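Let's hear it for the plain two-finger gripper

1 February 2025

Every time a new robot hand gets announced, my inbox fills up with people asking when we're going to switch. Five fingers! Tendons! Skin that feels! I love this stuff, I really do, and I've spent more of my own evenings than I'd like to admit watching clips of hands spinning cubes. But I've been comparing grippers for household work since July, and my favorite is still a pair of jaws on metal links. I want to make the case for it while I'm excited.

Our little group in Skurnbridge judges a gripper by chores. We keep a list of 146 of them, everything from lifting a lid to putting away a spoon, and each gripper gets the same list, the same arms and the same person at the controls. A lot of published comparisons use blocks and cans on a clean bench. Blocks and cans are fine for a first morning. After that I want bathrooms — tight corners, shiny walls, and awkward things to reach around.
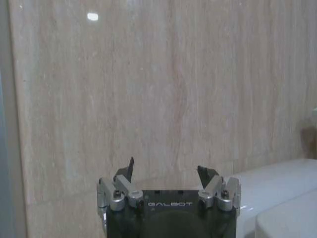 Jaws open in front of the stone wall, as seen from the wrist.

The wrist camera is half of the reason I'm so fond of this setup. With a simple pair of jaws, both fingertips stay in view, along with the gap between them, and the gap is what you steer by. With the many-fingered hand we tried over the summer (the Jurnmont, a lovely piece of work), the knuckles got between the lens and the object just when the operator most needed to see. We moved the camera three times and gave up three times. Better hands will need better places to look from, and I wish more hand designers would start there.

People tell me two fingertips can't cope with anything floppy, or with small parts attached to other things. I'd say go and try it! A cable with a box on the end is a great test, as the box wants to turn and the cable wants to pull it somewhere else. You learn more from ten minutes of that than from 1,000 picks out of a bin. The head camera earns its keep on jobs like these, too. The wrist view gives you the grip, and the head view tells you what your elbow is about to hit.
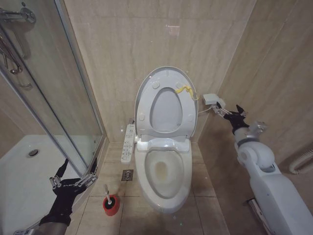

What I'd change

I'm a fan, but I do have complaints. My biggest is glossy white things. White on white is hard on the eyes at a wrist camera's distance, and overhead lights put bright patches on every polished surface. We tested 8 exposure settings and I still don't have one I'd leave alone all day. Fast moves smear whatever is close to the lens, and a plate at short range can turn into a pale sweep just when you'd like to know where its rim is.

Fingertip shape matters far more than I believed when we began. Grgić, the small shop that cuts our spare tips, sent us roughly 15 pairs, and swapping them changed our results more than swapping controllers did. A smooth, curved piece is a good way to compare them. Flat pads touch it along a thin line, and if that line is a bit off, the piece swings.
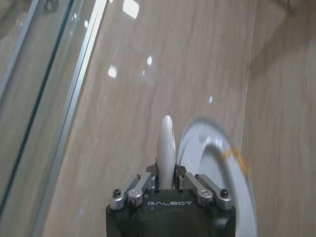 A smooth white piece held nearly upright between the fingertips, with the plate close by.

So here is what I'd love to see from Beravmont and everyone else building for homes this year. Give us tips we can change without tools. Publish the view from the wrist alongside the view from across the room. Test in a real bathroom, with the toilet lid up and the brush on the floor. And please keep selling a good two-finger gripper next to the fancy hand, at a price a small lab can pay twice, as we always need a left and a right.

We start the list again on Monday with the new tips, and I can't wait.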